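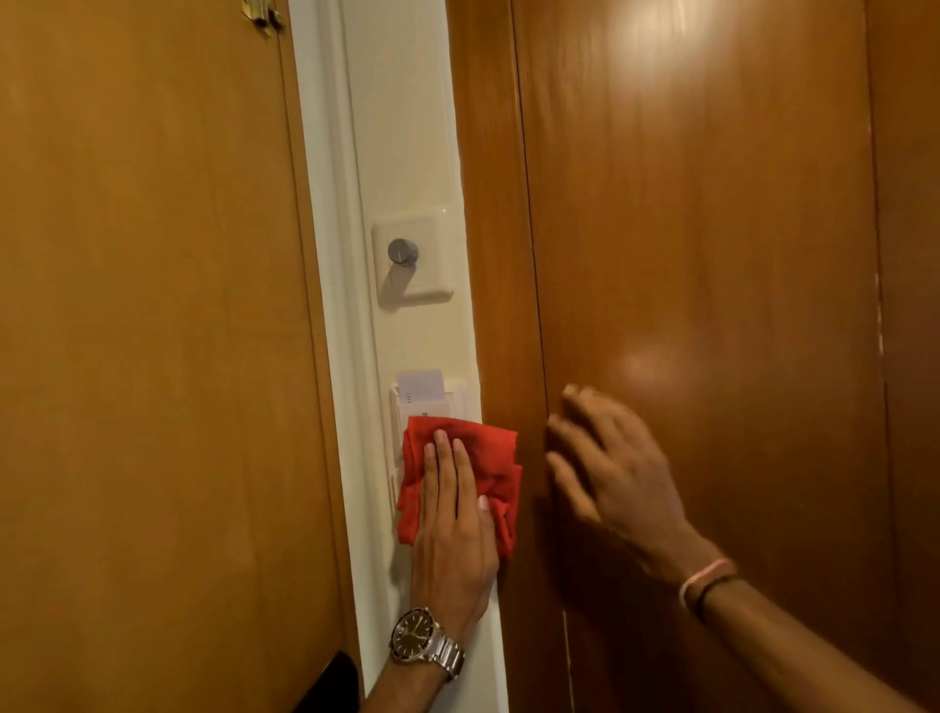 그림 1. 벽면 카드 홀더 하단을 붉은 천으로 닦는 동작. 왼쪽은 나뭇결 패널, 오른쪽은 광택 있는 목재 문.

객실 청소 동작의 1인칭 시점 기록과 접촉 구간 분할
Ristum 프로젝트 갤러리

본 페이지는 Ristum 프로젝트에서 사용하는 1인칭 시점 영상의 수집 및 주석 방법을 정리한 것이다. 목표는 사람의 닦기 동작에서 접촉 구간을 추출하여 양팔 로봇 Donar의 정책 학습에 사용하는 것이다. 수집 설계는 Waltraud Ortner, 주석 규칙은 Domenica Rainer가 담당하였다.

대상 표면
스위치, 카드 홀더, 문틀처럼 돌출부가 있는 좁은 수직면을 우선 대상으로 하였다. 평탄한 책상면과 달리 천이 돌출부 주변에서 접히므로 손끝 위치만으로는 실제 접촉 면적을 추정하기 어렵다. 그림 1에서도 천의 주름은 오른쪽 문 가장자리와 겹치는 부분에 몰려 있다. 주석에서는 손 영역과 천 영역을 별도 마스크로 기록한다.

양손의 역할 구분
각 손에는 접촉, 접근, 이탈, 대기 중 하나의 라벨을 프레임 단위로 부여한다. 그림 1에서 천 위에 놓인 손은 접촉에 해당한다. 문 쪽으로 뻗은 다른 손은 움직임으로 흐려져 있어 정지 프레임만으로는 라벨을 확정하지 않고, 전후 프레임을 함께 검토한다. 흐림이 심한 프레임은 손 자세 추정의 손실 계산에서 제외하되 구간 경계 판정에는 유지한다.

광택면 처리
니스 칠이 된 문에는 조명 반사가 생긴다. 초기 추적기 Buletti는 이런 반사 영역을 특징점으로 선택하는 오류가 잦았다. 현재 버전에서는 카메라 이동에 따라 위치가 바뀌는 밝은 영역을 먼저 제거한 뒤 표면 평면을 추정한다.

데이터 구성
현재 공개 준비 중인 분량은 191개 클립이며, 이 가운데 23개는 평가용으로 분리하였다. 학습 시 정책 갱신은 1000회마다 저장하고, 난수 시드 3개의 결과를 평균한다. 평가용 클립의 촬영 공간은 학습용과 겹치지 않는다.

결과 요약
손과 천을 분리한 주석을 사용했을 때 접촉 시작 시점의 오차가 감소하였다. 개선은 돌출부가 있는 표면에서 주로 나타났고 평탄면에서는 차이가 작았다. 모서리를 넘어가며 닦는 구간에서는 천이 손을 가리는 경우가 많아 이탈 시점이 늦게 검출된다.

주석 도구 Cheon의 설정 파일과 라벨 정의서는 9월 갱신본을 기준으로 한다. 이전 정의서로 작성된 라벨은 대기와 접근의 경계가 다르므로 혼용하지 않는다.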